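Writing a Film Page for the Niltuvell Wiki

Page maintained by Kyung-hwa Chae. Last edited in July.

The steps on this page cover theatrical films belonging to the Niltuvell television series. Stage shows, net movies and the Mak crossover specials use a different template. You need an editor account and a copy of the film, or at least the theater program.

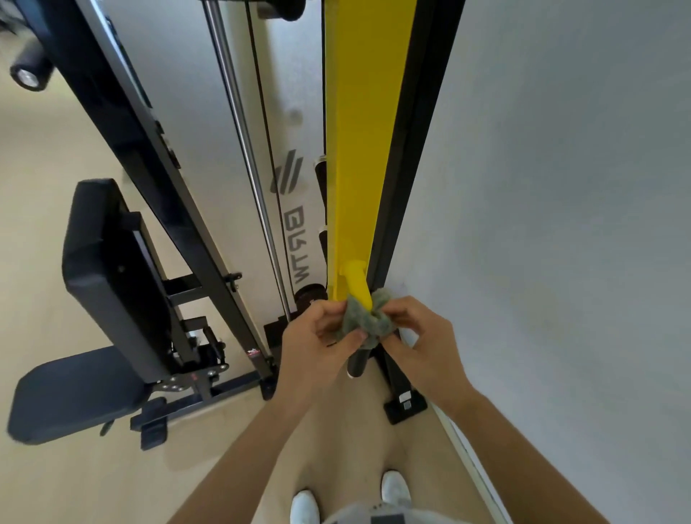
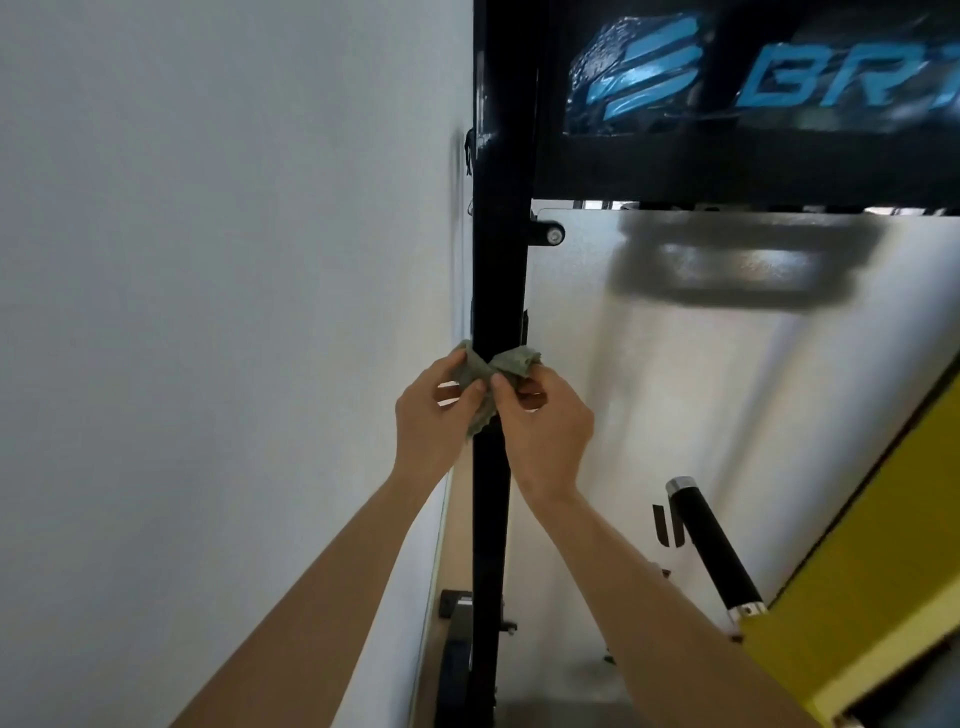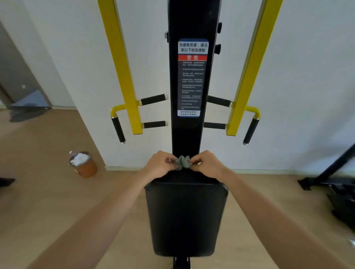

Cloth held in both hands.

Step 1. Check that the page does not exist

Search for the Japanese title, the romanized title and the literal English title. Films are often announced under a working title, and early editors may have started a page under that name. If you find one, move it to the final title and leave a redirect. Do not copy and paste the text into a new page, as this loses the edit history.

Step 2. Fill in the infobox

Load the template named Film Infobox. The required fields are title, series, release month, running time, director, writer and distributor. Leave a field blank when the information has not been published. A blank field is hidden from readers. A field containing a question mark or "TBA" is displayed and has to be removed by hand later.

Enter the running time in minutes, without seconds. If a director's cut exists, enter the theatrical running time in the main field and the other one in the alternate field.

Step 3. Place the film in the series order

Every film page states where the story falls in relation to the television episodes. Use one of these values:

Between episodes (give both episode numbers)
After the final episode
Before the first episode
Separate continuity

The second Niltuvell film is set between episodes 28 and 29, so its entry reads "Between episodes 28 and 29." The value is based on what is shown on screen: forms the hero already has, characters already introduced, damage to the Kamosthorpe base. Release month is not evidence. When the film contradicts the episodes on either side of it, use "Separate continuity" and list the contradictions in the Notes section.

Step 4. Write the lead

The lead gives the title, the series, the film's place in the release order and the name of the main villain. Keep it to 5 lines or fewer at the default text width. Do not put plot details in the lead beyond the premise given in the trailer.

Step 5. Write the plot section

Use the present tense. Follow the order in which events are shown, including flashbacks. A plot section may have up to 14 paragraphs; longer drafts are sent back for trimming. Fight scenes get one sentence each unless a new form appears for the first time, in which case name the form and the item used to reach it.

Spell character names as they appear on the Names page. The villain of the third film is Songate, one word. Subtitled releases differ on this, and the spelling "Son Gate" is kept only as a redirect.

Step 6. Add the cast list

List suit actors and voice actors separately. A character with both gets two lines:

Songate (voice)
Songate (suit)

Put guest characters who appear only in the film under their own heading. Uncredited appearances need a source, such as an interview or the commentary track. Recognizing someone by build or movement is not a source.

Step 7. Cite your sources

Number the footnotes in the order they appear. For a theater program, give the page number. The program for the first film is misnumbered after page 17, where the fold-out poster is bound in; count the poster as two pages. For a magazine scan, cite the magazine and issue and do not link to the scan.

Opening week rankings need a dated source from the trade press. Remove any ranking that has no footnote.

Step 8. Submit for review

Add the tag "Film review" at the bottom of the page and save. Rezaul Seneviratne checks the continuity value and the cast list, and leaves comments on the talk page. Make corrections on the same page and do not remove the tag yourself. The reviewer removes it when the page is accepted.

Common errors

The infobox shows raw code: a closing bracket is missing, usually in the writer field.
The film does not appear on the series page: the series field is misspelled. It must read Niltuvell, with two l's at the end.
Footnote numbers repeat: the same source was entered twice. Name the first footnote and call it by that name the second time.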